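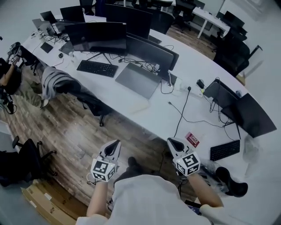 Ticket: ampliación de pinzas manuales, proyecto Cenar
Cola: Compras técnicas - Soporte
Sede: Aranda
Abierto: 30 de agosto de 2021
Prioridad: media
Estado: pendiente de oferta revisada

Descripción del problema

La oferta de Surlow para la segunda fase incluye 12 pinzas manuales con cubo de marcadores. El presupuesto aprobado cubre 8 con sus accesorios. Antes de recortar unidades se pide a soporte que confirme si el resto de la partida (alimentación, cables, soportes, repuestos de dedos) está bien dimensionado, porque en la primera fase se compró de menos y hubo que tramitar dos pedidos complementarios.

Comprobaciones

1. Alimentación. La oferta no incluye regletas. En las mesas de oficina las pinzas comparten toma con monitores y portátiles, y en la primera fase hubo que liberar enchufes en cada sesión. Hace falta una regleta dedicada por puesto. Importe menor, pero no está en ninguna línea.

2. Cables. Surlow cotiza el cable corto de serie. Con el operador sentado y los brazos extendidos sobre la mesa, el cable corto tira del conector en la base de la pinza. Incidencia ya registrada en febrero con las unidades antiguas: pérdida intermitente de señal, resuelta al sustituir por cable largo. Pedir cable largo en todas las unidades.

3. Marcadores. Los cubos van en la oferta como parte de la pinza, sin referencia propia. Si se daña una cara hay que devolver el conjunto completo. Solicitar referencia de recambio y precio unitario.
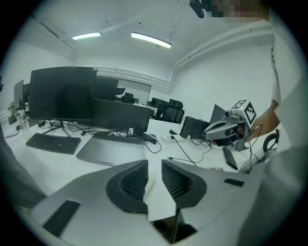 4. Dedos. Las almohadillas blandas son consumible y la oferta las trata como pieza de garantía. Farnness, consultado como segundo proveedor, las vende por pares y acepta pedido abierto. Falta verificar que el encaje en la mordaza sea compatible; se ha pedido una muestra.

5. Cámaras. Sin observaciones sobre el modelo. El soporte de la cámara figura como opcional en la oferta y debe pasar a obligatorio, o las pinzas llegarán sin forma de montarla.

6. Puestos de trabajo. No se prevé mobiliario nuevo. Las sesiones se hacen en las mesas existentes, con el equipo informático puesto. Retirarlo y volver a conectarlo consumía más tiempo que la propia sesión, y Cenar necesita además entornos de oficina con objetos reales.

Opciones valoradas

A) 12 pinzas sin accesorios. Descartada. Repite el error de la primera fase.

B) 8 pinzas con cable largo, soporte de cámara y regletas. Cabe en la partida. Deja 2 pinzas de reserva y 6 en uso, es decir, tres operadores simultáneos a dos manos.

C) 12 pinzas en dos entregas, la segunda con cargo al ejercicio siguiente. Surlow no mantiene el precio más allá de fin de año. Queda abierta si dirección lo autoriza por escrito.

Recomendación de soporte: opción B, con las almohadillas fuera del pedido principal hasta tener la muestra de Farnness.

Registro

- Enviada a Surlow la petición de oferta revisada: líneas separadas para cable, soporte de cámara y cubo.
- Respuesta parcial de Surlow: confirma cable largo sin cambio de plazo. No contesta sobre el recambio del cubo.
- Reclamado el recambio del cubo. Sin precio unitario no se firma.
- Compras pregunta si las regletas pueden ir por material de oficina. Soporte no ve inconveniente - que quede anotado el número de este ticket en el pedido.
- Muestra de Farnness: pendiente de recepción en Aranda.

Siguiente acción: Compras, al recibir la oferta revisada. El ticket no se cierra hasta comprobar el encaje de las almohadillas.

Contacto: Mesa de soporte, sede Aranda | © Cenar | Volver arriba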